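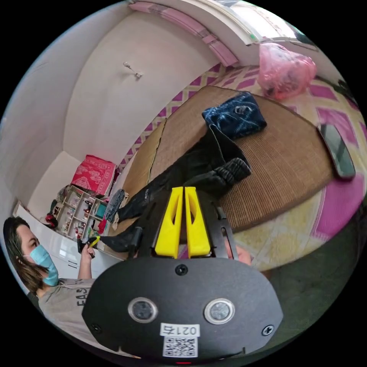 Recording the folding task: steps for student teams

These steps are for the home recording part of the Bravwood student robotics project. Each team records people handling clothes with the hand-held grippers, and the recordings go into the training set for the folding arm. Read the whole page once before you pick up a gripper. If you have done the towel task already, most of this will be familiar, but step 4 has changed.

What you need

Two grippers per person if you are doing the two-handed version, both charged
A bed with a flat cover or mat on it
One pair of pants and one shirt per round
The task sheet and the log sheet

1. Pick the surface

A bed is fine. So is a big table. On a bed, pull the cover or mat tight so the fingers don't catch on wrinkles. You can leave folded clothes, a bag or a phone on the far side as long as they stay out of the folding area. We want ordinary rooms, so don't clear the shelves.

2. Check the fingers

Squeeze the trigger all the way and let go. The yellow fingers should close evenly and open again without sticking. If one side lags, tighten the finger screw a quarter turn and try again. Don't touch the screws on the housing plate. Nigel Greenwood has the right driver and will do those at the next club meeting.

3. Start the recording

Hold both grippers still over the bed, fingers pointing away from you, and count to 2 before moving. Write the start time on the log sheet. Check that each gripper is in the correct hand, because mixed-up left and right files have to be sorted by hand later.

4. Fold the pants

Lay the pants out flat. Pinch the waistband with both grippers, lift it clear of the bed and set it down so one leg lies on top of the other. Let go fully before moving to the hem. Last year's sheet said to drag the hem up to the waist. Lift it now. Dark fabric that slides along the bed gave the software trouble.

Then fold once more and push the pants to one side.

5. Repeat

A full set is 23 folds. Take a break whenever your wrist gets tired. If you drop the clothes, keep recording and pick them up with the gripper. Stop only if you have to use your bare hand.

6. Hand in the files

Copy everything to the Jetus drive under your team name. Carys Gough checks uploads on Mondays and will write to you if a file is missing. Sets for the current round are due by Friday, July 26, 2024. Return the grippers with the log sheet in the case.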